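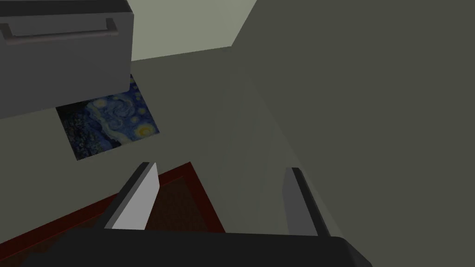 Trillness is a small school of bookkeeping in Clallton, above a shop that sells curtains. We teach people to keep accounts for businesses of the size that still has a biscuit tin full of receipts. The room is plain, the walls are magnolia and the carpet was chosen by somebody who had given up. Most of our students arrive believing they are bad at numbers, by which they usually mean that a teacher once sighed at them. We start them gently, with a page about as busy as a flat grey floor, and leave the red edges for later, when they have learned what an overdrawn account looks like.

How we started

The school opened in December with 5 students, two of whom had come up the wrong stairs looking for curtain hooks. One of them stayed and passed. We had a kettle, a whiteboard and a lease written by someone who disliked tenants. The lease has been renewed on slightly kinder terms and the kettle has been replaced.

What we teach

Our main course runs for 12 weeks, one evening a week, and covers invoices, bank reconciliation, VAT, wages and what to do when a client says the figures are "mostly there". You will do a good deal of it on paper before you touch any software. People grumble about this until the first time the software is wrong.

There is also a shorter course, Yin, for sole traders who only want to do their own books and be left alone. It takes 6 evenings. The name came from an early plan to run a second course called Yang, which we never got round to writing.

Lirell is our practice business. It sells garden furniture, pays its suppliers late and has never once filed an expense claim correctly. Students inherit its accounts in week three and hand them back in week eleven in a better state. We then mess them up again for the next group, a job there is some competition for in the office.

Who comes

So far 259 people have finished the main course. They have included florists, a roofer, several people back at work after a long gap and one retired magistrate who corrected our handouts. Classes are kept small enough that you can ask a daft question without an audience.

Finding us

The door is to the left of the curtain shop window. Press the upper bell, as the lower one rings in the stockroom and annoys them. There is parking behind the building after six, provided you don't block the bins. Bring a calculator and a pencil. Tea is free, and the biscuits are entered in the accounts as staff training.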